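How do I get sticky soda rings off a matte gray tabletop?

Asked by Tunorine, Mar 28, 2012. Viewed 2,180 times

I love my gray cabinet table, the kind with the drawer under the top, but it ends up as the parking spot for every open can and snack wrapper in the house! Plain water takes off the worst and then it dries with a dull film. Any tricks? I'd love to get it nice again before we have people over. 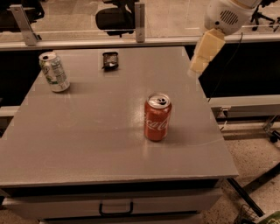
Photo: Clavside

2 answers

Yüksel (43 votes)
Oh, you can definitely save this! Clear the top first, open cans included, and pour out whatever is left in them before they go in the recycling. Then warm water with 2 drops of dish soap on a soft cloth, go over the whole top and not only the rings, then a second cloth with clean water. The film is usually soap or sugar that never got rinsed off. Dry it right away with a towel. Run the cloth along the front lip too, mine collects a ridiculous amount of syrup. No scrubby sponges on matte, they leave shiny spots and you can't undo those.

Zara (12 votes)
coasters!! and a little bowl for wrappers. For old rings I lay a warm damp cloth on them for a few minutes and they wipe right up. Haven't tried it on gray, mine is white, but it works so well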